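Valtteri Savolainen
January 12, 2025

Thread on fruit storage and ethylene, following the question from Ozan Yazıcı.

1/ Bananas keep ripening after harvest. The fruit produces ethylene, and ethylene triggers more ethylene.
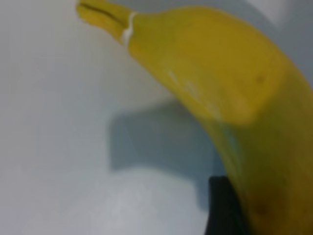
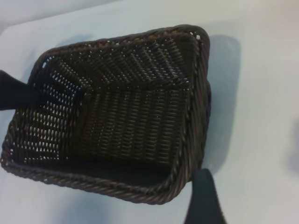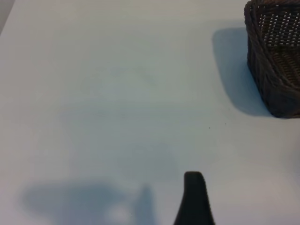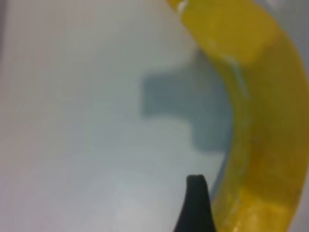 2/ Cold slows the process but damages green fruit. Below 13 °C the peel goes dull and gray, and the pulp may never soften properly.

3/ Once ripe, refrigerate if you like. The peel blackens - the pulp holds for days.

4/ Wrapping the stems in plastic: small effect at best. Gas also leaves through the peel.

5/ Avocados and kiwis respond to the same gas. Store them with bananas to speed them up, apart to hold them back.

6/ Ozan also asked about absorber sachets. They work in a closed drawer. In an open bowl the air exchange does most of the job already.

7/ Next thread in February: potatoes and onions.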